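Save systems and the cost of a choice

Skaduvon is an episodic adventure game in which the player makes dialogue and action choices under a timer. It keeps one save per playthrough, overwrites it after each choice, and gives no way to copy it from within the menus. The developer's stated aim is that choices should carry weight. I think the single save is a poor way to reach that aim, and that the wider habit of removing manual saves from story games deserves more argument than it usually gets.

A choice has weight when its result is hard to undo or when its result matters to the player. The first can be had by a change to the save code. The second needs writing. Studios short of time and money will tend to buy the first and describe it as the second.

Take the second episode of Skaduvon. The player decides whether to report a harbour clerk for forging a permit. The scene is well built. The clerk has had 14 lines up to that point, a good share of them dull, and the dullness helps, as she comes across as a person with a job. If she is reported, she is absent from episode three. If she is not, she appears in episode three, says two sentences and leaves by a side door. The remaining lines in that episode are shared by both routes. I know this because I played it twice, which took 105 minutes the second time, most of it spent on material I had already seen. There is no skip function for scenes already viewed.

The usual defence is that the player is not meant to look. A film does not offer its alternative takes, and a novel prints one ending. The comparison fails on a simple point: neither the film nor the novel asks me to choose. Once a game advertises that its story changes according to my decisions, the changes are part of what was sold, and inspecting them is ordinary use.

Futorura handles the matter differently. It allows 50 save slots, labels each with the chapter and the last decision taken, and lets the player return to any of them without penalty. By the theory behind Skaduvon this should make every decision trivial. In practice I reloaded once, after a misread prompt, and otherwise let my mistakes stand. The script runs to roughly 2,000 branching lines and the consequences turn up hours later, often in places where reloading would cost more than it gained. I stayed with a bad outcome in the fourth chapter out of interest in what came of it.

There is also the matter of faults. A single overwritten save turns a small bug into the loss of a whole run. Skaduvon had such a bug in November, when a door in episode one failed to open if the player had paused during the preceding conversation. The autosave recorded the closed door. Affected players were told to start again. A second slot would have reduced this to an annoyance.

I accept that some designs need the restriction. A game built on short runs and permanent loss cannot hand out free reloads and remain the same game. But those games teach their rules early and cost the player an hour at worst. A ten-hour story with timed prompts, some of them worded so briefly that the spoken line bears little relation to the text selected, is a different case - the player is being held to decisions that the interface did not state clearly.

What I would ask for is modest. Keep the autosave as the default. Add manual slots behind an option, with a warning if the writers feel strongly. Allow viewed scenes to be skipped. Show the full line before the player commits to it.

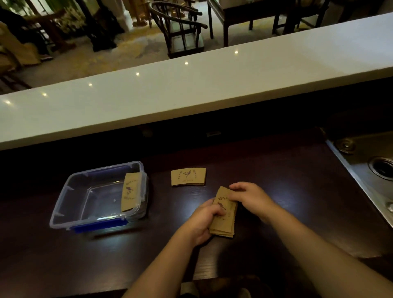 Notes on versions played

Skaduvon was played on a desktop computer, all released episodes, with the timer at its standard setting. Futorura was played once to the end with subtitles on. Both were bought at full price.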